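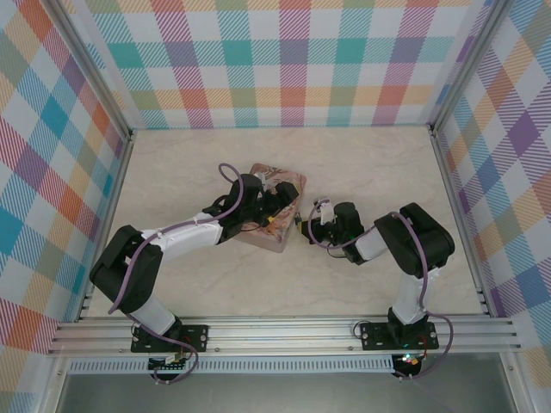

The pink dish on the marbled tabletop.

Howard Treloar took the early bus to Bisthorpe to see about his sister's things. The lawyer had given him a key and a list. The list said he could have 10 items from the house and the rest would go to auction.

He started in the kitchen. He took the bread knife and the radio. He took the clock, though it was slow by 45 minutes and had been for years.

Upstairs he found her letters from Catura, tied with string. He sat on the bed and read 2 of them. In the first she asked for money. In the second she thanked him for it and said the rain had not let up since September.

He had never sent her any money. He read it again. The name at the top was his.

A truck went by outside. Howard folded the letter and wrote "letters" on the list, then "string," and then crossed out the string.

When the auction man came at noon, he asked if there was anything else.

"Did she ever mention who paid for the trip?" Howard said.

"I only do furniture," the man said, and he went to measure the wardrobe.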